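Search this board: plastic cups

Cups that all look the same size: which do you pour first?
Started by muredik_m, 4 replies, 678 views

muredik_m wrote:
I'm setting up a drinks table for a kids' afternoon and I have green, pink and blue plastic cups, one of each color. One bottle of the dark stuff has to be shared between three of them. I can never get the levels to match, and the kids notice. I put the cups at the back against the wall and the bottle gets opened in front of them. Same table each time: 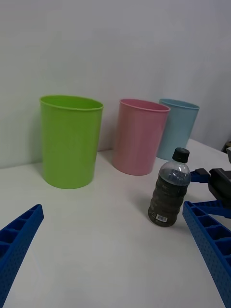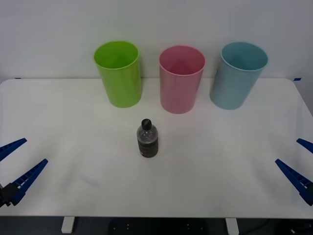
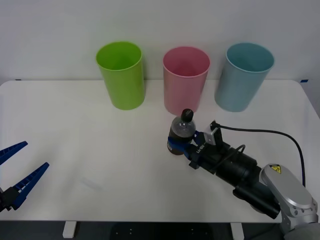

Questions:
1. Do you fill one cup all the way and then the next, or go down the row a little at a time?
2. Would you keep them against the wall or pull them forward?

Reply 1, Rebelo:
A little at a time. Go green, pink, blue, then come back blue, pink, green. The last bit in the bottle comes out in small amounts, so you can use it to even things up. I'd pull them forward too. Reaching over a table to pour into something at the back is how I ruined a rug.

Reply 2, Bavovska:
I disagree about pulling them forward. With children around, the back of the table is where cups belong. Close to the front they get an elbow. I pour at the back and then hand them out one by one.

I also wouldn't worry about going back and forth. Put a strip of tape on the outside of each cup at the same height and pour to the tape.

Reply 3, Rebelo:
Tape works if you can see the level through the cup. With a solid color you're looking down from the top anyway. I tried it with some red ones and gave up and used a measuring cup.

Bavovska, you can pour at the front and push them back afterward. Takes 20 seconds.

Reply 4, Dagný Hedegaard:
Measuring cup, every time. I do drinks at the Natcombe hall and we've gone through 1,000 cups by now, mostly this tapered kind. They're light when empty, so hold the cup with your free hand while you pour. Leave a gap between them as well, enough to get your fingers in. When they sit too close you knock the second one picking up the first.

On front or back, I'm with Bavovska if the kids are already in the room. If they're still outside, do it at the front.

Leave a good inch at the top whichever way you go. They walk off with them.

Like (4) Share

Related threads
Getting cola out of a cotton tablecloth
Stacked cups that stick together
Best pitcher for small hands
Wiping down a white table after juice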